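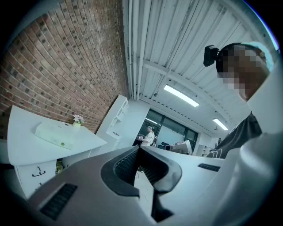
A bright white room, seen from low down.

The repair shop manager in Diltley has been mending wall clocks for some 70 customers a year. "Most of them only need cleaning," she says. "People oil them too much."

She learned the work in Nondley and charges 117 pounds for a full service.
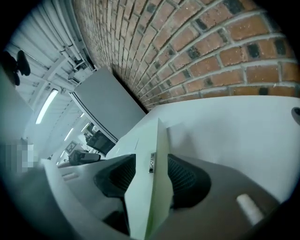

Red brick with thick grey mortar.

Brick is a poor place for a pendulum clock, in her view – the screw ends up in the mortar and the case slowly tilts. "Drill the brick itself."
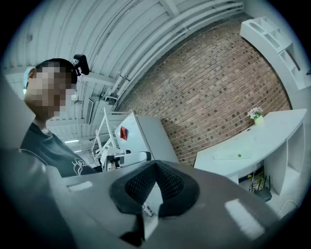 Her own working day starts at seven, with the striking clocks. She wears plain clothes for it, a dark grey T-shirt like the one here, as loose cuffs catch on the hands. "I lost a good minute hand to a cardigan in April," she says. The Fletomness order comes next.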